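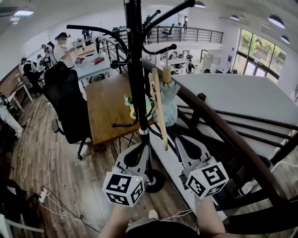
Handbuch Lucero Kanzlei – Abschnitt 5: Neue Berufsträger anlegen und Zuständigkeiten übertragen

Suchbegriff eingeben … Suchen

Kategorie: Kanzleiverwaltung > Personal und Rechte
Stand: 19/09/2019

Dieser Abschnitt beschreibt, wie Sie eine Anwältin oder einen Anwalt in Lucero anlegen, einem Referat zuordnen und bestehende Akten übertragen. Er gilt auch für Beförderungen innerhalb der Kanzlei, etwa vom angestellten Anwalt zum Partner. Für Referendare und Sekretariatskräfte gilt Abschnitt 6.

Sie benötigen die Rolle »Kanzleiadministration«. Mit der Rolle »Referatsleitung« lassen sich Akten nur innerhalb des eigenen Referats übertragen.

5.1 Berufsträger anlegen

1. Öffnen Sie Stammdaten > Personal und wählen Sie »Neu«.
2. Tragen Sie Vor- und Nachnamen so ein, wie sie auf dem Briefkopf erscheinen sollen. Namensbestandteile wie »Van« gehören in das Feld »Nachname«. Bart Van Damme wird also unter V geführt, nicht unter D.
3. Wählen Sie die Berufsbezeichnung aus der Liste. Fachanwaltstitel werden im Feld »Zusatz« erfasst, jeder Titel in einer eigenen Zeile.
4. Geben Sie das Eintrittsdatum und das Datum der Zulassung ein. Liegt die Zulassung noch nicht vor, setzen Sie den Haken bei »Zulassung ausstehend«.
5. Vergeben Sie ein Kürzel. Es besteht aus 2 Buchstaben und darf auch nach einem Ausscheiden nicht neu vergeben werden.
6. Speichern Sie mit F8.

Hinweis: Sonderzeichen in Namen werden unverändert übernommen. Für die Suche legt Lucero zusätzlich eine vereinfachte Schreibweise an – Baltasar Huenchumán wird auch unter »Huenchuman« gefunden.

Achtung: Solange »Zulassung ausstehend« gesetzt ist, kann die Person keine Schriftsätze freigeben. Der Haken wird nicht automatisch entfernt, auch wenn das eingetragene Datum verstrichen ist.

5.2 Einem Referat zuordnen

1. Öffnen Sie den Personalsatz und wechseln Sie auf die Karte »Referate«.
2. Wählen Sie das Hauptreferat. Jede Person hat genau ein Hauptreferat.
3. Fügen Sie bei Bedarf Nebenreferate hinzu. Möglich sind höchstens 2.
4. Legen Sie den Standort fest. Bei Kanzleien mit mehreren Standorten bestimmt er den Briefkopf und den Drucker.
5. Prüfen Sie unter »Vertretung«, wer eingetragen ist. Das Feld darf nicht leer bleiben.

Hinweis: Die Vertretung muss am selben Tag erreichbar sein. Lucero vergleicht dazu die Abwesenheiten im Kalender und meldet Überschneidungen beim Speichern in gelber Schrift. Die Meldung verhindert das Speichern nicht.

5.3 Akten übertragen

Vor der Übertragung muss die Kollisionsprüfung abgeschlossen sein (Abschnitt 4.3). Bei Neueintritten aus einer anderen Kanzlei sind dort auch die früheren Mandate zu berücksichtigen, soweit sie mitgeteilt werden dürfen.

1. Öffnen Sie Akten > Sammelübertragung.
2. Wählen Sie links das bisherige und rechts das neue Kürzel.
3. Grenzen Sie die Auswahl nach Referat, Mandant oder Anlagejahr ein.
4. Entscheiden Sie, ob Fristen und Wiedervorlagen mit übertragen werden. Voreingestellt ist »Ja«.
5. Starten Sie den Probelauf und lesen Sie das Protokoll.
6. Wenn das Protokoll keine Fehler zeigt, wählen Sie »Übertragen«.

Achtung: Notfristen bleiben bis zur Bestätigung durch die übernehmende Person bei beiden Kürzeln stehen. Löschen Sie den doppelten Eintrag nicht von Hand.

Bei sehr großen Beständen kann der Vorgang länger dauern. In einer Kanzlei mit mehr als 3332 Akten in einem Referat empfehlen wir die Übertragung außerhalb der Bürozeiten. Während des Laufs sind die betroffenen Akten nur lesbar.

Erscheint die Meldung »Kürzel gesperrt«, ist die bisherige Person noch angemeldet. Beenden Sie deren Sitzung unter System > Anmeldungen und wiederholen Sie den Probelauf.

5.4 Beförderung eintragen

1. Öffnen Sie den Personalsatz und wählen Sie »Status ändern«. Legen Sie keinen neuen Satz an.
2. Wählen Sie den neuen Status und den Stichtag.
3. Passen Sie den Stundensatz auf der Karte »Honorar« an. Laufende Vergütungsvereinbarungen behalten den alten Satz, bis sie einzeln geändert werden.
4. Aktualisieren Sie den Briefkopf unter Vorlagen > Kopfbereich.

Hinweis: Bei einem Stichtag im Januar zuerst den Jahresabschluss der Honorarkonten durchführen, danach den Status ändern.

Verwandte Themen
– Abschnitt 4.3: Kollisionsprüfung
– Abschnitt 6: Referendare und Sekretariat
– Ausscheiden eines Berufsträgers
– Briefkopf bei mehreren Standorten
– Datenübernahme aus Tarkside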